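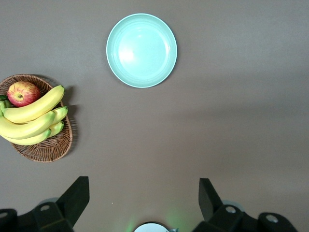
Film and Cinema > Watching at Home > Subtitles and Versions

Search questions Go All topics

Does the restored version of Festenov have different subtitles from the old DVD, or is mine faulty?

The restored version has a new translation, so the subtitles are meant to be different. Your disc is fine.

More detail on the question:

I first saw Festenov years ago on the old DVD and have watched it a good few times since. I bought the restored disc last month. In the kitchen conversation between the two sisters, the older one used to say "You were never going to write to me", and on the new disc the line is "You said you wouldn't write". Those mean different things to me. There are also long stretches in the market section where people are talking and there is no text on screen. On the DVD nearly all of that was subtitled.

I have tried the disc in two players and it is the same in both. The menu only offers English on or off. I'd like to know which translation is closer to what is being said, and whether there is any way to get the old subtitles with the new picture.

Posted May 20, 2025

3 answers

Answer 1 (marked as helpful)

I have both discs and went through them side by side for our film society in Tadidham, where we showed the restored one. The differences you have found are real and there are plenty more.

The old DVD subtitles were not made for the DVD. They were taken from the subtitled prints that went round festivals when the film was new, and they were done in a hurry from a dialogue list. A dialogue list is the written script of what is spoken, and it doesn't always match the final cut. The kitchen line is a case of this. The list had an earlier version of the line, the actress says something else in the finished film, and the subtitle followed the list. The booklet with the new disc goes into this on page 6, though it doesn't give the kitchen scene as an instance. I worked that one out with help from a member who speaks the language. She says "You said you wouldn't write" is close to word for word.

She did prefer the old version in some places. The grandfather's jokes were rewritten in the old subtitles so that they worked in English. The new ones translate them straight and most of them fall flat. She also thought the song at the wedding was better before, when it rhymed.

On the market section, the missing text is deliberate. The director wanted the voices in the background to be heard as noise, and the old subtitles picked out scraps of talk about the price of onions and somebody's cousin which took your eye away from the younger sister walking through. The restored version only puts up text when one of the main characters speaks. There are 32 background lines subtitled on the DVD that are gone from the new disc. I know the figure because I had to write it up for our programme notes.

The running time is also slightly different. The restored one is 2 minutes longer because of a short scene at the bus stop that was missing from the print used for the DVD. That scene obviously has no old subtitles at all.

As for combining them, I don't know of an official way. Kullton put out the restored disc and it has the one subtitle track. The streaming version is the same.

Comments on this answer

Thank you, this is what I was after. I hadn't noticed the bus stop scene was new, I thought I had forgotten it.

Does the booklet come with the standard edition? Mine had a folded sheet and nothing else.

The booklet was in the first pressing. Later copies have the folded sheet.

Answer 2

I would not assume newer is better. I saw Festenov at the cinema with the original subtitles and the whole audience laughed at the grandfather. I saw it again last year at the restored screening and it was silent all the way through. If a translation is accurate and the joke has gone then something has been lost. The same thing happened with Kakakhel, which had very good subtitles on video and then got a new set which read like an instruction leaflet.

Keep your DVD. The picture is poor but it is still watchable on a small television. Second-hand copies go for 20 pounds or more now, so I would not give it away.

Comments on this answer

The new Kakakhel subtitles were corrected on the second pressing. The first lot had timing problems as well, with the text arriving before the person opened their mouth.

I didn't know that. I still prefer the video.

Answer 3

Check the subtitle setting on your player. Mine was set to hearing impaired and it put up all sorts. Also try cleaning the disc.

Comments on this answer

The question says it has been tried in two players and the menu only has on or off.

Fair enough, I only read the title.

Add an answer

Please keep answers to the question asked. If you want to discuss whether a film is any good, use the general film board. Requests for copied discs or subtitle files will be removed.

Related questions

Why are the songs not subtitled in some foreign films?
What is the difference between a restored film and a remastered one?
Kakakhel: which version has the longer ending?
Can I turn off the subtitles that are part of the picture?
White subtitles on a snowy background, any way to change the colour?
Where to find programme notes for older film festivals
Disc plays sound but no subtitles on a new television
Is the Kullton box set the same as the single discs?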